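Amado Castillo

Okay, I finally finished the sweater. Eleven inches of ribbing at the bottom, and I love every row of it. A thread about ribbing!

1/ Ribbing is just knits and purls stacked in columns. The knits pop up, the purls sink back, and the whole thing pulls in like an accordion. I've been knitting since college and it still makes me grin.

2/ My yarn was Bednárik, the gray one. It came to 1651 yards with the sleeves, so buy an extra skein — I ran out at the second cuff.

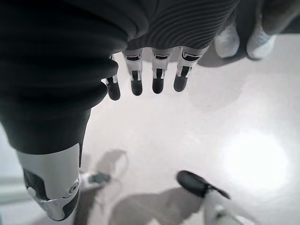

2 min read

3/ Fine ribs look best when they bend around something. Cuffs, the backs of mittens, the crown of a hat. Lay ribbing flat and it's fine. Put it on a curve and wow.

4/ Go down two needle sizes for the edge. I skipped that in March and had to rip back 470 stitches. Worth it!

5/ Want a stretchy bind-off? Try Jeny's, or a tubular one if you have the patience (I had it for one cuff).

6/ Next up is a Heletel hat in fisherman's rib, which is so squishy I can't stand it. Send me your favorite hat patterns, please — the weirder the better!

Contact | © 2018 Amado Castillo | Back to top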